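Backdrops and Big Letters: Questions I Get All the Time

I'm Jana Teuber, and I make fabric backdrops with cut-out lettering for parties, booths, shop windows and the occasional school play. Most of my email is the same handful of questions, so I finally sat down on a Friday and typed up my answers.

Which fabric do you like best?

Black, always black! I've tried gray and navy and a very sad beige, and I keep going back. My usual one is a matte cloth I buy under the name Skova, and it doesn't bounce light back at people taking pictures. It does show every speck of lint, so keep a roller in your bag.

How do you get the wrinkles out?

Steam it while it's hanging, top to bottom, and then leave it alone overnight if you have the time. I used to iron everything flat on the kitchen table and then fold it up to travel (yes, I know). Now I roll it around a cardboard tube. A few soft ripples don't bother me, especially if the sheet is hung in a curve.

Do the letters all have to match?

No, and I'd rather they didn't. Two styles is my limit, though. Pick one that's playful and one that's sturdy, and give each its own row.

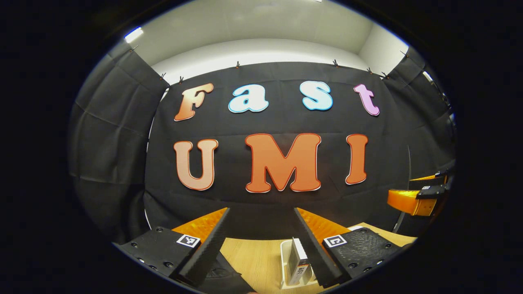 Color is where people get nervous. My rule is to let one family run through both rows and then add a couple of cool or candy shades on top. "Fast" has an orange F, then pale blue for the a and s and pink for the t, and the orange comes back in "UMI" underneath, so the two rows talk to each other even though one is bubbly and the other is big serif capitals. The outlines help a lot too. White around the small letters, red and white around the large ones, and they pop right off the black.

How big should the letters be?

Bigger than you think. For a party room I cut the main word 14 inches tall and the smaller word quite a bit under that. Tape up paper versions first and go stand at the far wall.

What do you hang it all with?

Small metal clips along the top edge. I buy the Drisano ones in bags of 40 and lose half of them every year. Don't fuss over even spacing, just put a clip wherever the cloth wants to droop.

Do I need side curtains?

If the wall behind is white, I'd say yes. Black panels left and right hide the ends of the backdrop and make it look much more finished. Old blackout curtains are great for this.

Can I rent a set from you?

Sure! I keep 2 sets for rent and they go fast in March. Silvan Fuchs handles the bookings, so write to him with your date, your room width and the word you want up there. Short words are cheaper!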